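Le planificateur et moi, suite (et pas fin)

Me revoilà après un long silence, avec une tasse de tisane et beaucoup trop de choses à raconter ! Ceux qui suivent ce carnet depuis l'automne savent que j'ai passé tout le mois de novembre à me battre avec Imach, mon petit planificateur de trajectoires, celui que j'avais promis de réécrire « en deux soirées ». Hum.

Le souci venait des virages. Imach me sortait des trajectoires de 504 points, bien propres sur le papier, mais que le contrôleur avalait par à-coups, avec une petite secousse à chaque raccord. J'ai d'abord accusé les gains (on accuse toujours les gains), puis le réseau, puis la chaleur du salon. En fin de compte, les horodatages étaient arrondis à la milliseconde alors que la boucle tourne à 1000 Hz, et il m'arrivait donc d'envoyer deux consignes pour le même instant. J'en ai ri, mais le lendemain seulement. 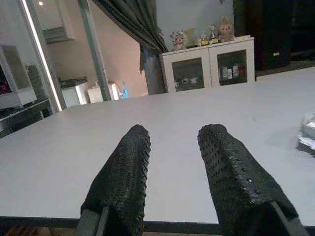
Faut-il replanifier à chaque nouvelle mesure de la caméra ?

Tout dépend de ce qui a bougé. Chez moi, Imach garde la trajectoire en cours tant que la cible reste dans une petite tolérance, et ne recalcule la fin du mouvement qu'au-delà. Le bras est bien plus doux comme ça, et le processeur respire.

Côté perception, j'ai aussi repris Flarkness, le module qui estime la pose des objets. Je l'ai repassé sur mes 3696 images annotées, et les 855 qui posaient problème ont presque toutes un point commun : des surfaces claires, sans texture, où la profondeur devient fantaisiste. Je filtre maintenant ces zones avant l'estimation, et j'écris la confiance dans le journal à côté de chaque pose, ce que j'aurais dû faire dès le début.

Il me reste à nettoyer l'outil de relecture des journaux, qui plante encore quand on revient en arrière trop vite. Je mettrai le code en ligne quand il sera présentable, et si vous avez une bonne méthode pour lisser les raccords, les commentaires sont ouverts, je lis tout !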